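Marble counter next to floral wallpaper - do I need a backsplash?
Home & Interiors > Walls and Surfaces

roxana_a
28 July 2024
Hello all. I finished the wallpaper in our small kitchen corner, and now my sister tells me it was a mistake to bring it down to the counter. I would like to hear other opinions before I spend more money.

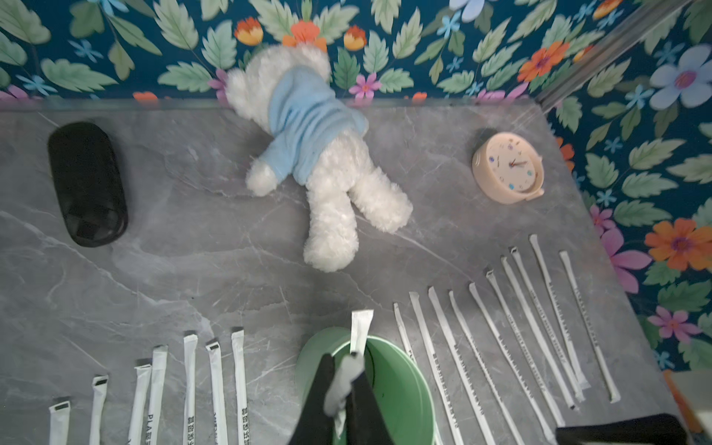

The corner with the gray marble. The teddy bear and the straws are lying on it.

The paper was 264 for the whole corner, paste included. I love the teal and I don't want to cover it with tiles.

Wuroscombe
Beautiful paper. But your sister is right, I'm afraid. Paper that touches a counter will lift at the bottom in one winter. Put a strip of tile, 11 cm is enough.

emlyn_s
I don't agree with Wuroscombe. I have had paper down to the counter since December and it is flat everywhere. It depends if you cook there. Roxana, is the sink close?

roxana_a
No, the sink and the stove are on the other wall. On this side we make only tea and cold drinks.

emlyn_s
Then I would leave it. Run a thin line of clear silicone where the paper meets the marble, and do 2 coats of matte varnish on the lowest part. Test it first on a leftover piece, some varnish makes dark green go cloudy.

Wuroscombe
Varnish becomes yellow. I removed it from a whole hallway and I will not do it again. If not tile, then a low piece of glass.

Odette L.
Is the sweater on the bear hand knitted? I like this light blue very much next to the flowers.

roxana_a
Thank you Odette, my aunt made it. I will try the varnish on a leftover piece and ask the price for glass also.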